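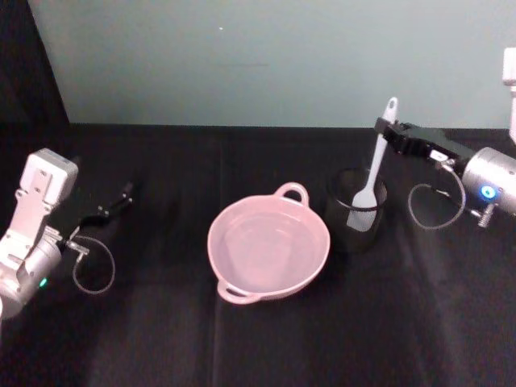

The practice of keeping a household account book has been a settled part of my working life since I left the employ of Marilance, and I have been asked by several readers to set out the method in full. The book is divided by purpose and not by date. Food has its own pages, as do fuel, repairs, clothing and gifts. Small kitchen goods were once entered under repairs, a habit I inherited from my mother and have since given up. A pink bowl with two loop handles, or a black cylindrical cup for holding utensils, is now entered under a separate heading called Equipment, together with the price paid and the shop. The change was made in January and has already shown that I spend more on such articles than I had supposed.

Entries are made in ink. Corrections are made by a single line through the figure, with the new figure written above and initialed. Annatjie Pillay, who taught bookkeeping to the evening class I attended, did not permit erasure of any kind, and I have kept to her rule. A page that has been corrected in this way can still be read years afterward. Her second rule was that the book be balanced on the last day of the month, regardless of what else was due.

Receipts are kept in envelopes, one for each month, and the envelopes are kept in the drawer beneath the telephone. Receipts printed on thermal paper fade. Those relating to items under guarantee should be copied at once, and the copy pinned to the original. I lost the benefit of a guarantee on a kettle through failure to do so, and the loss is recorded in the book under its proper heading.

The question of software has been raised in correspondence. I used Postudine for 3 months at the suggestion of my nephew. It is a capable program and the charts are attractive. It did not, however, allow me to write a note beside an entry at any useful length, and the notes are the part of the book I consult most often. Readers who have no need of notes may find it satisfactory. 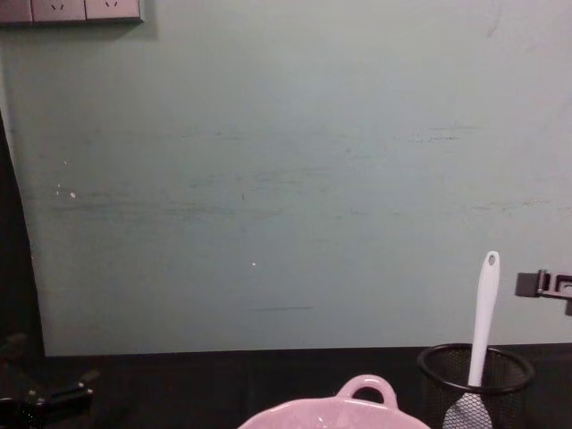
Provision for the upkeep of the house is the heading most often neglected in a first account book. I set aside 60 each month for this purpose and do not draw upon it for anything else. The fund is reviewed when it reaches 2,000, at which point a larger job may be considered. Decoration is the usual claimant. A pale mint green is a pleasant color to live with, but it shows every scuff and streak, and the owner of such a wall should expect to enter paint in the book more often than the owner of a brown one. The cost of brushes, filler and dust sheets belongs in the same entry as the paint.

Bheki Tshabalala has written to ask whether labor performed by the householder should be given a value. I have considered this with some care. My own practice is to record the hours in the margin and to assign no sum to them. Assigning a sum makes the totals larger without any money having moved, and the monthly balance then requires an adjustment that is easily forgotten. Mr. Tshabalala takes the contrary view and has kept his books accordingly for many years, with results he describes as excellent.

It remains to mention the annual summary. This occupies 2 pages at the back of the book and lists the total under each heading beside the total for the previous year. No commentary is required. I rule the columns in pencil before writing in the figures and leave the last line free for late bills, of which there is generally one from the water company.

A further post will deal with the treatment of loans within the family.

Posted 2018-04-30
Filed under: Household, Accounts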